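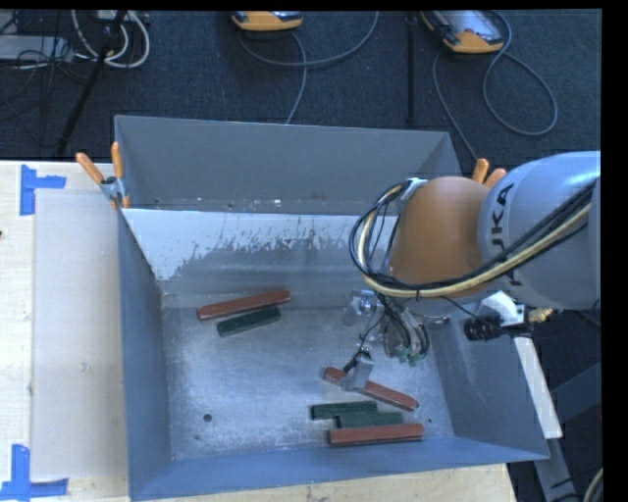

Step 3: Budget the parts around the arm

The arm is one line on the quote. List the rest separately before you send it to Purchasing.

Gripper. Size the fingers for the gap between blocks as well as the block itself. Parts in a bin settle at angles and against each other.
Bin. Sloped walls leave room for the wrist. Order a spare.
Clamps. Fix the bin at the rim so it stays put under contact.
Cables. Allow slack at every joint and add 25 percent to the measured length.
Table. Mark the bin position with tape before taking any measurements.

Set aside 40 hours for setup and 8 for operator training. At Bratdale, Heledd Mostyn books both under labor, with the cable order on its own line.

Step 4: Request quotes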